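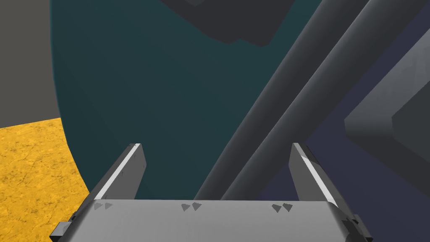 Dye notebook, June, 7.40 am

Vat 2 is alive! Came in early to check and the surface has gone coppery with a good thick flower of blue bubbles on top, and underneath it's that lovely clear yellow-green. Fed it the last of the bran last night and wrapped it in the old duvet. Clearly it wanted the warmth more than it wanted the madder.

Hélène's handspun went in first, a short dip, then out to air on the line. I will never get tired of watching it turn. Green, then teal, then proper blue while you stand there with your gloves dripping. She wants it darker so it goes back in after lunch.

Notes on the Riremmont fleece: scours beautifully, but takes the indigo unevenly at the tips. Josée thinks there's still grease in it. I think she's right, the hot wash was barely hot. Redo with two rinses and a longer soak overnight, and don't squeeze it!!
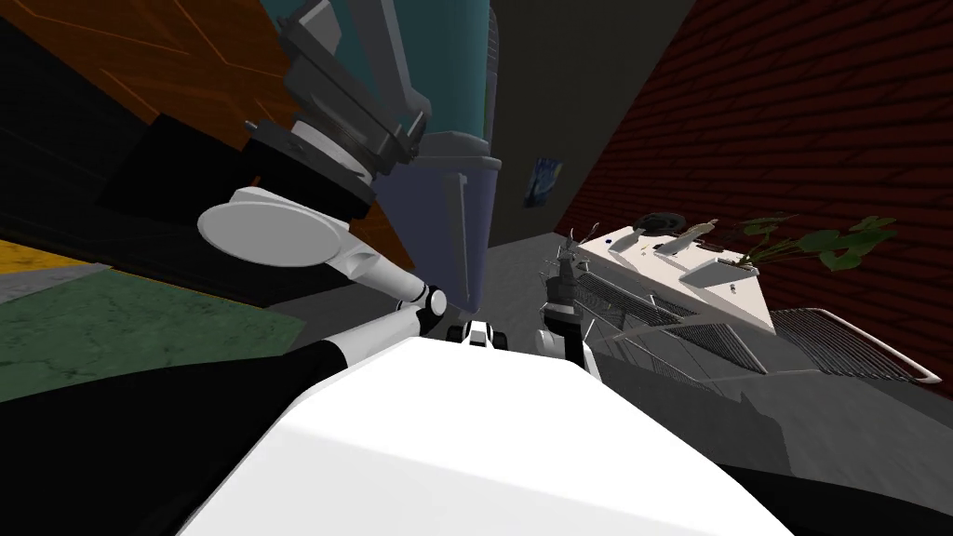 2 min read

Wulano cotton, sample batch 11. Much better than 10. Wetted out overnight in plain water, no soda this time, and the colour is even right to the selvedge. Four short dips beat one long one again. Brock cut a strip off after each dip and pinned them in the back of this book, so please leave them there, they're going to be our shade card.

Vernon asked whether we could get the same blue from the woad in his garden. Yes, in theory, but the plants need another month at least and we'd want a whole barrowful of leaves. I said yes anyway. Can't wait.

Vat 1 is sulking. Smells sour, no bronze on top, dull grey-blue all the way down. Added a pinch of lime and left the lid on. If it hasn't moved by teatime I'll warm it gently and try again tomorrow. Réjean would throw it out, but he threw out the last one too early and I still think about it.

To do: more pH strips, label the Fastusside skeins before they get mixed up with Hélène's, wash the stirring stick for vat 2 and keep it for vat 2 only.

4.15 pm. Second dip done on the handspun. Deep, deep blue with a hint of red in it when the sun's on it. Rinse in the morning, with a splash of vinegar in the last bucket.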